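Peer Health Grants: Our Spring Update to the Tidach Fund

14 shares | 3 comments

Hello again from all of us at Gradesance. I promised I'd send this in March and it's only a little bit late, so I'm calling that a win. You asked for a plain account of what your money has been doing since the autumn, including the parts that haven't gone to plan, so I'll try to stick to that.

The short version is that the vaping and alcohol sessions are now running in 9 schools, all written and led by young people aged sixteen to twenty. We'd hoped for a couple more by now, but two heads asked us to wait until after mock exams, and I can't blame them. Both have given us dates for the summer term.

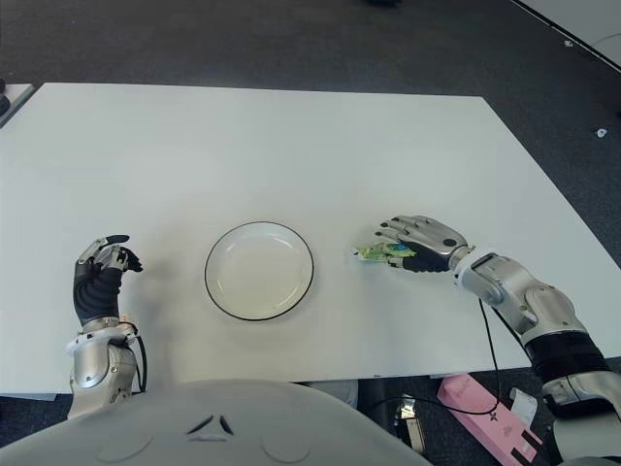

The sessions themselves have changed a lot since our application. We started with a slide talk and a quiz, and the year eights were very polite about it, and I don't think they took in a word. So the group threw it out and wrote a radio play! It's four short episodes, set in and around a bus station in a made-up town called Trotelgate, and the class stops after each one and argues about what the characters should do next. The arguing is the good bit. One teacher told us she had to let it run into break.

We've now had 288 pupils through the full set of four, against the 300 we told you we'd reach by Easter. The gap is one class in one school that had a burst pipe and lost its last session. It's been rebooked, so you can expect that number to go past the target in the next report.
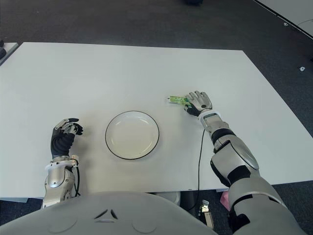
The plate on the white table.

On to feedback. We ask every class to fill in a card at the end, no names, and the one thing that comes back again and again is that they like hearing it from someone who isn't a teacher or a police officer. They also say the third episode is too long. It is too long — I've sat through it more times than anyone and I agree with them — and the writers are cutting it now.

What hasn't worked is the evening for parents. We held two, and at the second one there were more biscuits than people. We'd put it at 6pm, which was daft, as half the families are still getting tea on the table. We're going to try tagging a short version on to the end of school concerts and open evenings instead, and I'll let you know how we get on.
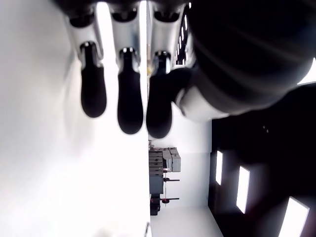
Money is mostly where it should be. Travel has come in over budget (the rural schools are lovely but the buses aren't), and printing is well under, because the play needs a lot less paper than the old quiz did. I'd like to move what's left in printing across to travel if you're happy with that. Recording time at Anghel is paid up to the end of the summer term, and they've let us have the small studio at the same rate as last year.

We've trained eleven new session leaders since the autumn. Three have left for college or jobs, which we knew would happen, and one of those still comes back to do the voice of the bus driver. The training weekend will be in June and there's room for someone from your side if you'd like to see it, even just for the afternoon.

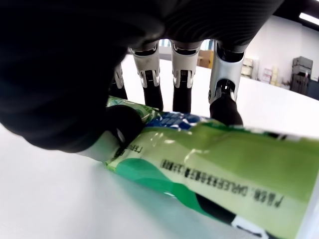 A green snack packet, with the hand reaching down over it.

Next term we want to try the play with a year nine group who had the old slide talk last year, and see what they make of the difference. We'd also like to record a version with subtitles, which two schools have asked for. Our quote for that is still on its way and I'll forward it the minute it lands.

Could you let me know about the printing and travel money before the end of the month? Everything else can wait until we talk.

3 comments

Related updates
Why we dropped the quiz
Auditions for episode five
Notes from our autumn training weekend

Sign up to our newsletter for news once a term. You can unsubscribe at any time.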